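February, afternoon, Seren bench

Back on table settings today, and I've finally given up on the patterned plates. The plain white round ones are so much easier to live with! I weighed one while I was at it: 896 g together with the Zetinard tray, and 300 g for the plate on its own, so the tray is the heavy half. I'd have guessed the other way round.

Left the fork and knife lying side by side on the plate, tines and blade tip both pointing down, and the plate on the brown tray with the oval handle hole. I like it this way because you can lift the lot in one go (well, with two hands, and not in a hurry).
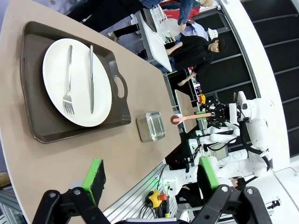
The little clear container is still a nuisance. It's shallow and it wanders about on the beige top whenever anyone leans on the table, so I want to try a thin mat under it - there's a roll left from the Bovis job, 170 mm wide, if it hasn't been used up. The pink spoon or spatula thing needs a proper home too. I keep finding it in with the pens.

Still to do: wipe down the tray rims, they collect crumbs like nothing else. Ask Valtonen if they do the same tray in a paler brown, as the dark one shows every fingerprint. And put the spare forks back in drawer 114 - I had them out all morning and then forgot what for.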